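Alus Releases Todau Gear Compound for Low-Noise Drives in Household and Office Equipment

GRARNMONT, June. Alus, a supplier of molding compounds to the small-drive industry, today announced the general release of Todau, an unfilled acetal copolymer compound for injection-molded spur and helical gears. The material is available in natural, black and blue.
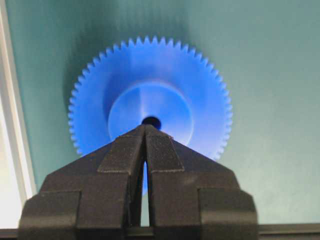
Material and Intended Use

Todau is intended for gears that run without added grease or with a single application of grease at assembly. Typical uses are paper feeds, blind and shade drives, metering pumps, coffee grinders and similar equipment where a metal gear is too loud or too heavy for the housing around it.

The compound contains an internal lubricant that is mixed into the base resin before pelletizing. The lubricant is dispersed through the full wall of the part, so the contact face of the tooth continues to be supplied as the outer layer wears. No surface coating is applied after molding.

Todau replaces two earlier Alus grades that were sold for the same purpose. Customers holding approved drawings that call out either of the earlier grades may continue to order them through the end of their current supply agreements. Drawings do not need to be revised unless the customer wishes to change material.

Test Program

Release of the compound follows a test program carried out at the Alus laboratory in Grarnmont under the direction of Serena Lo Presti, head of materials testing. Gears were run in pairs on closed-loop rigs at a constant speed and a constant load. Each pair ran for 560 hours without interruption. Tooth thickness was measured at the pitch line before the run and again after it, with all parts held at room temperature for a full day before each measurement.

Rigs were loaded in two groups. The first group ran Todau against Todau. The second ran Todau against hardened steel pinions, which is the more common arrangement in motor-driven equipment. No tooth breakage was recorded in either group. Wear was lower in the steel-pinion group, as expected, and the wear pattern was even across the face width in all pairs where shaft alignment was within drawing limits.

"Most field complaints about plastic gears come down to heat at the mesh or to a shaft that was never parallel in the first place," said Lo Presti. "We ran a separate set with the shafts deliberately tilted, so that designers can see how much error the material will take before the load moves to one end of the tooth. Those results are in the data package and they should be read before the wear tables."

The laboratory also recorded sound level on a bench fixture. Readings were taken at several speeds with the drive fully enclosed and again with the cover removed. Full curves are included in the data package. Alus does not publish a single noise figure for the compound, because the result depends heavily on housing design and center distance.

Molding Notes

Todau can be run on standard screw machines without changes to the barrel or nozzle. Drying is recommended when bags have been open for more than one shift. A mold temperature at the upper end of the usual acetal range gives the most stable tooth form, and a short cycle with a cool mold should be avoided on parts with thick hubs.

Shrinkage differs slightly between flow direction and cross-flow direction. For center-gated gears the effect on roundness is small. For gears gated at a single point away from the bore, Alus recommends a three-point gate or a diaphragm gate if the drawing calls for tight runout. Existing tools cut for the earlier grades can be used for Todau in most cases, but a first-article measurement of bore, outside diameter and total composite error is required before parts are released.

Regrind may be used in runners and in non-gear parts. It should not be used in teeth. The supplied limits on wear apply to virgin material only.

As with all acetal compounds, the melt must not be mixed with PVC, and the barrel should be purged before and after use. Press operators should consult the safety data sheet for ventilation requirements.

Color

Blue was added at the request of equipment makers who use color to separate gear sets during assembly and service. The pigment was chosen for its low effect on crystal growth during cooling, which in turn affects shrinkage. Natural, black and blue parts molded in the same tool were held to the same drawing tolerances during the test program. Custom colors can be matched, but each new pigment must be checked for its effect on part size, and lead times are longer.

Agata D'Amico, product manager for drive materials at Alus, said the color question came up early in talks with customers.

"A service technician opening a unit with several similar gears wants to know which one is the spare in the bag," said D'Amico. "Molded-in color handles that and does not rub off. The work on our side was to make sure the blue gear and the natural gear come out the same size."

First Production Use

The first firm to adopt Todau in series production is Kong, a maker of motorized shade drives. Kong has moved the second-stage gear of its mid-size drive from a machined metal part to a molded Todau gear. The change removed one grease step from the assembly line and allowed the bearing plate to be made thinner.

Remo Marchetti, drive engineer at Kong, said the tooth form was changed along with the material.

"A metal gear drawing should not be sent to a molder with the material note crossed out," said Marchetti. "The root radius had to grow and we opened up the backlash to allow for warm rooms and sunlit windows. Once that was done the gear went through our life test on the first set of samples."

Kong has stated that the first-stage gear, which runs at higher speed, will remain in its present material until its own tests are complete.

Design Support

Alus offers a drawing review to customers who are changing from metal to plastic gears for the first time. The review covers module, pressure angle, face width, root form, hub and web thickness, gate position and the expected change in center distance over the working temperature range. It does not replace life testing in the finished product.

Requests for review should include the drawing of both mating gears, the load and speed at the driven shaft, the duty cycle, and the highest and lowest temperatures inside the housing. Drawings that show only one gear of the pair will be returned with a request for the second.

Samuele Ruggiero, who leads the design support group, will present the Todau test results in a technical session at the Grarnmont site later this season. The session is open to customers and to molders working on their behalf. Places are limited to 40 and must be reserved through the local sales office.

Availability

Todau is supplied as pellets in 25-kilogram bags and in 500-kilogram lined boxes. Sample bags are available to registered molders. Stock is held at Grarnmont for natural and black. Blue is made to order.

The data package contains the wear tables, the misalignment series, sound curves, creep data, a shrinkage guide and the drawing checklist used in the design review. It is supplied free of charge on request.

About Alus

Alus develops and compounds engineering plastics for gears, bushings, cams and sliding parts. The company operates its compounding lines and its test laboratory at Grarnmont and sells directly to molders and equipment makers. Alus is led by managing director Ottavio Fontana.

Media and Technical Contact

Agata D'Amico
Product Manager, Drive Materials
Alus, Grarnmont

Requests for the data package should name the intended use and the mating material.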